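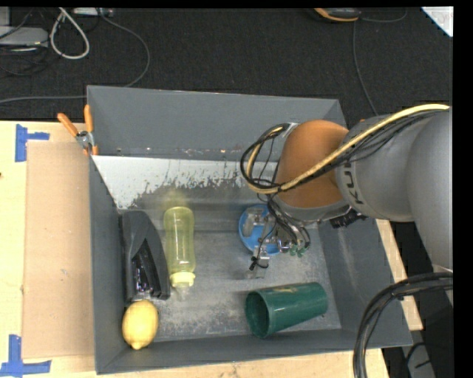

Returning and sorting picnic and kitchen plastics: your questions

The Landell lending store keeps tableware, bottles and serving things for parties, street lunches and school fairs. Most of what we lend is plastic, and most of it comes back to us through the grey metal bins at our Predham and Coppens counters. These are the questions we are asked most often. Page last changed 8/19/22.

What goes in the grey bins?

Hard plastic cups, dishes, lids, beakers and squeezy bottles. Things can go in together, in any order. A green cup on its side next to a yellow-green bottle is fine, and you don't need to stack or line anything up. We sort by type afterwards at Coppens.

What doesn't go in?

Glass, china, cutlery, knives of any sort, tablecloths and anything electrical. Hand these over at the counter. Cutlery has its own tray and we check it in separately.

Do I have to wash things first?

Rinse them, please. Cold water is enough for cups and dishes. You don't need to get them spotless, as everything goes through our own wash before it is lent again. Dried-on food is the main cause of delays, especially custard and anything with cheese.

If your hall has no sink, tip out what you can, wipe round with kitchen paper and tell the person at the counter. There is no charge for this.

What about sauce bottles and other squeezy bottles?

Empty them completely and put the cap back on. A bottle with a narrow spout will hold a spoonful or so of liquid even when it looks empty, so squeeze it over the sink a few times with the spout pointing down. Then fill it with warm water, shake it and squeeze it out again.

Oil bottles need a drop of washing-up liquid as well. Please don't put them in the bin with oil still in them. It gets over everything else and it takes a long time to shift from the metal.

Can I leave the caps off so the bottles dry out?

We would sooner have them on. Loose caps end up at the bottom of the bin or inside somebody else's cup, and matching them again is slow work. We take the caps off ourselves before washing.

Do cups have to go in upside down?

No. They roll about as soon as another one lands on top. If a cup has a drip left in it, shake it out before you put it in.

The bin is scratched inside. Will it mark the things I return?

The bins are metal and they have had a lot of use, so the floors are scuffed. The scuffs are smooth to the touch. We have not had a cup damaged by one, though a cup thrown in hard from the doorway may well get a mark. Put things in by hand.

How do you tell your plastics from mine?

Our cups and dishes have a small letter L moulded underneath. Bottles have it on the cap. If you brought some of your own to the event, have a quick look at the bases before you pack up. Colour is a poor guide, as green cups and blue dishes are sold in every supermarket.

I've returned something of my own by mistake. Can I have it back?

Yes, if you are reasonably quick. Things that aren't ours are kept on a shelf at the Predham counter for 30 days. After that they go to the Coppens jumble table. Tell us the colour and what it is – "a lid" could be one of many, but "a green lid with a chip in the rim" will usually be found.

How many things can I borrow at once?

Up to 300 pieces for one event. A cup counts as one piece and so does a bottle with its cap. A dish and its lid count as two. For anything larger, write to us first and we will see what is free, as June bookings in particular fill up early.

How long can I keep them?

Five days, counting the day you collect. You can extend by another five if no one else has booked the same set. Ring before the last day and we will tell you straight away whether that is possible.

What if something is cracked or missing?

Return the cracked piece anyway, but hand it over at the counter and don't put it in the bin. We need to see it to take it off the list. Missing cups are charged at the price we pay for a new one. Faded colours, light scratches and cloudy plastic are ordinary wear and we don't charge for them.

Can the cups and dishes go in a dishwasher?

The cups and dishes can, on the top rack and at a low temperature. The squeezy bottles can't. The softer plastic loses its shape near the heating element and the cap no longer screws down properly.

Can they go in the microwave?

No, none of them. Use your own dishes for heating and move the food across afterwards.

Are the bottles safe for hot sauces and gravy?

Let the food cool until you can hold the bottle comfortably. Gravy straight from the pan is too hot and will force its way out through the spout when you squeeze. For hot gravy, ask for a Jinton jug instead. We have them in two sizes and they pour much better.

The yellow bottles look stained. Are they clean?

The colour is in the plastic. It is see-through, so a bottle can look different depending on what it is standing on and how the light falls. If you find a bottle that smells of its last sauce, bring it back and we will swap it. Tomato and curry do linger, and we retire bottles that won't come fresh after two washes.

Can I drop things off when the counter is closed?

Not at Coppens. At Predham there is a covered porch, and you may leave a closed box there with your name and booking number on it. Bags are no good, as they tip over and the cups get out into the car park. Your return is counted from the time we open the box, so leave it the evening before it is due if you can.

Do you lend to people outside the area?

Yes, provided you collect and return in person. We don't post anything.

Can I buy any of it?

Now and then. When a colour is being replaced we sell off the old cups and lids at the counter. There is no list and we can't hold pieces for anyone.

Who do I ask about something that isn't covered?

Orestis Zacharopoulos looks after bookings and returns for both counters. Leave a message at either one with your booking number, and say whether your question is about collecting or returning.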